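Getting ready for a charity sport day: household tips from our club in Grodbridge
by Gøran Ekström

Every October our club holds a sport day for injured workers and former soldiers, with wheelchair basketball, indoor rowing and a slow walk to Pilloslow for the families. I have helped with the washing and the food for five years, and my neighbours often ask me how to do this at home without going crazy. So I write it down.

Washing the team shirts

Turn every shirt inside out before it goes in the machine. The printed numbers will crack if you wash them hot, so I use 30 degrees and no fabric softener. Softener stays in the sport cloth and keeps the smell inside. If the smell is already there, soak the shirts in cold water with one cup of white vinegar for 30 minutes, then wash as normal. Dry them in the shade.

Gloves for wheelchair players

The gloves become very dirty on the palm. Do not put leather ones in the machine. Wipe them with a damp cloth and a little saddle soap, put newspaper inside, and change the paper in the evening. Old Kikuchi gloves of my friend have lasted many seasons like this.

Tyres and push rims

Pump the tyres the night before. In the morning everybody is looking for the pump at the same time. For black marks on the push rims I use baking soda and an old toothbrush, and I wipe with clean water after.

Snacks for the tables

Cut the oranges in the morning and keep them covered in the fridge. Sandwiches can be made the evening before if you leave the tomato out. We had 32 guests last time and I made too much egg. Plastic bowls in strong colours are good for a long day outside, they are light to carry and don't break when a ball comes.
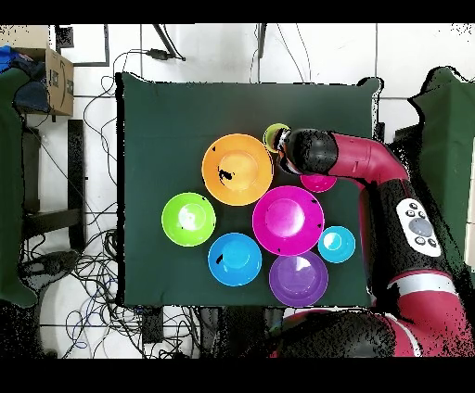
Labels on water bottles

Masking tape and a permanent marker are enough. Put the tape near the top, where the hand does not rub it. To remove old glue, use cooking oil, wait a little, then dish soap.

Bringing everything home

Empty the esky the same evening and leave the lid open overnight. Wet towels go in a separate bag, please not with the shirts. The folding chairs from Imham hall must be back before 5.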